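Workshop notebook, August, 9.40 am, kettle on

Baskets again. I said I'd write up the sorting table properly once we'd stopped changing our minds, and we haven't stopped, so this is a progress note and not the proper write-up. Anyone in the Lilport room who wants to argue can do it in the margin, as usual.

Where we'd got to last time: everything that turns up on the benches without a home goes to the white table, and from the white table it goes into a basket. Lovely in theory. In practice the old plastic trays had become a sort of compost of pens, orange peel, dead batteries and at least one plum (July, don't ask). So the trays have gone, and in their place we've got the two orange wicker ones out of the Rarkora order. I was snooty about wicker in a workshop, I'll admit it. Crumbs and staples go straight into the weave, I said, and you'll never get them out. Well, I tipped one upside down over the bin this morning and gave it a good slap and it came out nearly clean, so I take most of that back. They've got a nice thick rim too, easy to grab when your hands are full.

Next thing was labels. We went through the whole business last month with the Skitano label printer, which eats tape and prints everything either enormous or in a size for ants, and I spent far too long making a tidy label for the fruit which then peeled off by lunchtime. So, marker pen. Straight on to the table top, under each basket: "fruits" on the left, "office supplies" on the right. The second one had to go over two lines and it's come out a bit thin and faint (the pen was on its way out, I think) but I can read it from my stool. If you've got a fatter black pen, please go over it, and please keep to the same letters and don't improve the spelling or add a drawing.

The advantage of writing on the table, which I hadn't thought of beforehand, is that the basket can wander off and its place stays put. With the trays the label went wherever the tray went, and for a good part of the spring the "office" tray was living by the sink.

10.15. Tried the layout with ordinary bits and pieces: an apple, a banana, the clear packing tape and the black stapler. Put the loose things between the baskets on purpose, with the tape nearer the fruit side, so that you have to read the table and can't just shove everything sideways into whatever's closest. Stapler over to the right.

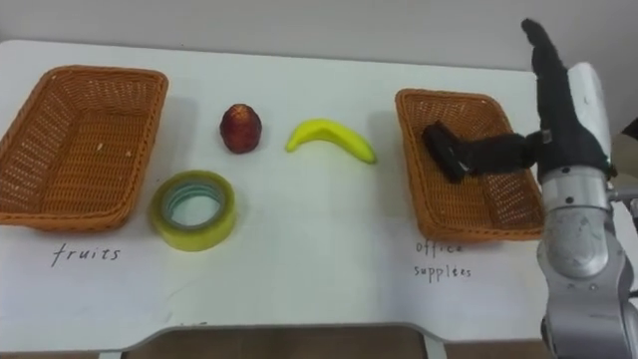 Song reckons the tape shouldn't be in office supplies at all, and that if it goes in there we'll be back to hunting for it every time a parcel has to go out; it ought to hang on a hook by the packing bench and never come near a basket. Fair point, and I've gone back and forth on it all morning. My trouble with hooks is that we've had hooks. The hooks are full of aprons. But I do agree that tape is a packing thing as much as a desk thing, and the basket isn't deep, so a big roll takes up room that the small stuff needs.

What I've settled on for now: one roll in the basket, spares on shelf 5 with the flat boxes. If the basket roll keeps vanishing to the packing bench then Song wins and I'll clear an apron off a hook.

Other decisions, so they're written down somewhere:

Fruit stays whole. Anything with a bite out of it is yours, take it away.
Bananas on top, apples underneath.
Stapler goes in flat. Refills for it are in the drawer, box marked 953, not in the basket (they burst, and then it's wicker versus staples after all).
Scissors and knives don't go in either basket. They go back on the board.
Table gets cleared at 10 every morning, by whoever has the kettle.

Still to sort out: what to wipe the table with. The usual spray will take the marker straight off, I should think, so damp cloth only round the words until I've tested a corner. Also the Rarkora invoice says 116 for the pair and I could have sworn we agreed less, so I need to dig out the email before I sign it.

And do we want a third basket for cables? I keep saying no. There's space for one at the back, mind you. Ask me after lunch.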